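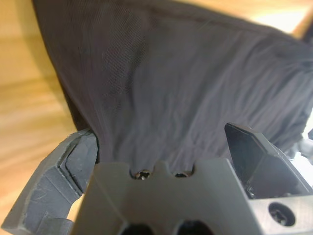 Rules for working next to a robot

A robot that folds clothes looks friendly, but it is still a machine. It doesn't know what a finger is. It can't feel sorry if it pinches you. This is why every place with robots needs rules, and the people must follow them every day, also when they are in a hurry.

At the Skaltville learning room, Sólveig Dalsgaard teaches the rules to children from 8 years old. The first one is the yellow line. It is painted on the floor, 2 meters from the robot, and visitors stay behind it while the robot is moving.

The second rule is about the stop button. It is big and red, and anybody may press it — you don't have to ask a grown-up first. Nobody will be angry with you if you press it by mistake.
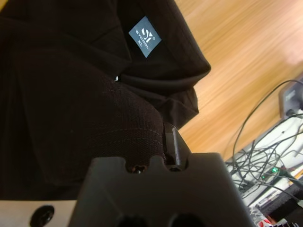

Next comes the rule for hands. When the robot holds a piece of cloth, we never pull on the other end. We press stop, we wait until the arm is still, and then a trained person opens the gripper.

There are also rules for clothes, I mean the ones you are wearing! Long scarves come off and long hair is tied back. Sleeves are rolled up to the elbow.

Before the first fold of the morning, Fabian Marti goes through a checklist and signs it. If one line has no tick, the robot stays off until it is repaired.

Try it at home: which rules would you write for a robot in your kitchen? Make a list of 5 and show it to your family.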